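6 min read

A morning at the Fonddale data floor

Triswood opened its Fonddale building to visitors in August, and I signed up for the early tour because the later ones were full. I work in packaging, and my company has been talking to two or three suppliers about robots that can handle soft goods. I wanted to see how the training side is done before anyone tried to sell me the finished thing.

The building is on the far side of the rail yard, next to a tile warehouse. Parking is behind it. You sign in at a desk, get a sticker, and leave your bag in a locker. There were nine of us, mostly from small manufacturers, plus two students from the technical college.

Our guide was Mal-soon Moon, who runs the floor during the day shift. She gave a short talk in the break room first. The company does not build robots. It buys the arms, sets them up in pairs at tables, and has people drive them through ordinary handling jobs. Each run is recorded from several cameras along with the positions of the joints and the opening of the grippers. The recordings are used to train a control program called Plultow, which is meant to do the same jobs without a driver.

One run from start to finish is called an episode. An episode can be as short as ten seconds or as long as a couple of minutes. The day before our visit the floor had logged 723 of them, and 494 had passed review. I asked if that was a good day. Moon said it was a normal one, and that the number she watches is the second one.

The floor itself is one long room with a low ceiling and bright, cool lighting. It is quieter than I expected. The arms make a soft whine when they move, and there is some clicking from the grippers, but people talk at a normal volume. Tables are set far enough apart that two drivers can work back to back. The drivers stand. They hold a pair of handles, one for each arm, and squeeze a trigger to close the fingers.

We spent most of our time at the soft cases station. This was the part I had come for. The job list taped to the wall included picking up a case, turning it over, sliding it to a mark, opening a zipper, and passing the case from one arm to the other. Each line had a target number of episodes next to it. The handover line had the highest target, 427, and was less than half done.

Moon explained that handovers are slow to collect. Both grippers have to be near the same object, and each one blocks part of the other's view. A hard box stays the same shape when the second arm takes hold. A padded case bends, and the place you meant to grab is no longer where it was.

The screen beside the table showed the feed from the camera on the wrist of one arm. I found this more useful than watching the arm. From where we stood it looked easy. On the screen you could see how little room there is between the fingers and how much of the view they take up. 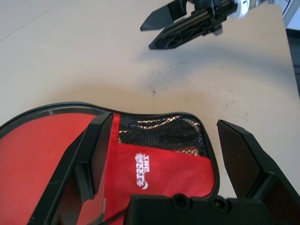
Wrist camera view at the soft cases station, with the red and black case between the fingers and the second gripper at the top.

The driver at that table was Sang-wook Won. He has been doing this for a little over a year and worked in a furniture shop before that. He let us ask questions between episodes, and he was patient with the same question asked three ways.

He told us the mesh pocket on a case like that one is both a help and a nuisance. It gives the fingers something to catch on, but if a fingertip goes into the netting it can drag the case along when the arm backs off. The approach he prefers for a flat case is to bring one finger in over the fabric, keep the other past the rim, and close slowly. He lowers the arm until the outer finger is just above the table and stops there. If he goes lower, the finger scrapes and the arm stops itself.

One of the students asked why they don't write down those steps and program them. Won said they had tried that with an earlier set of jobs, before he started, and it worked until somebody changed the case. He then went back to his handles and did three handovers in a row. The second one failed. The case slipped out and landed flat, and he picked it up again with the same arm and finished.

That episode was kept. I had assumed the failures would be thrown out. According to Moon, a slip followed by a recovery is worth having, as long as the driver recovers in a way the program could copy. What gets rejected is a run where the driver wanders around with no clear purpose, or reaches in with a hand, or where one of the cameras drops out. Reviewers mark the reason for each rejection from a list. The most common reason that week was "hesitation," meaning a long pause in the middle of a motion.

After each episode the driver resets the table. Won does this by hand and does not put the case back in the same place. He turns it, flips it, or pushes it toward an edge. A small display tells him which part of the table to use next, so that the starting positions are spread out. He said new drivers tend to put things down neatly and square to the table, and they have to be trained out of it.

I tried the handles for a few minutes at a practice table with a foam block. They are light. The arm follows closely, but you don't feel anything when the fingers touch the block, so you have to judge by eye. I crushed it the first time and missed it the second. The third time I got it off the table and put it down in roughly the right spot. One of the other visitors, who runs a sewing shop, was much better at it than I was.

From there we went upstairs to the review room. It is small and was warm, with 5 desks and the blinds down. Reviewers watch the camera views side by side at double speed and put a mark where each step begins and ends: approach, grip, lift, pass, release. They also write one plain sentence saying what was done. Moon said the sentences matter more than they used to, and that they have a style sheet for them. "Hand the case to the left arm" is fine. "Move object" gets sent back.

The other half of the upstairs is leased to Sharifi, which makes fingertips and pads for grippers. They had a tray of samples out for us to handle. The ribbed, flexible fingers bend around whatever they press on, and the flat ones with a pad are stiffer and better for thin material. Their rep was out, so a technician answered what he could. He didn't have prices.

At the end there was coffee and a short demonstration of the trained program on one table. It picked up a pencil pouch and moved it across to a tray, missed the next one, backed up, and got it on the second try. Then it tried a handover with a larger case and stopped halfway with both arms holding on. Moon ended the run and said that was the current state of it, and the reason the handover line on the wall was so long.

A few notes for anyone planning to go. The tour takes two hours with the demonstration. Wear shoes you can stand in, as there is nowhere to sit on the floor level. Phones are allowed in the break room and the demonstration area only. If you have a particular product in mind, they will let you bring a sample and have a driver try it, but you need to mention it when you book. I didn't know that and had left ours in the car.

I have asked for a second visit in the fall, and will bring two of our pouches and the large zip case.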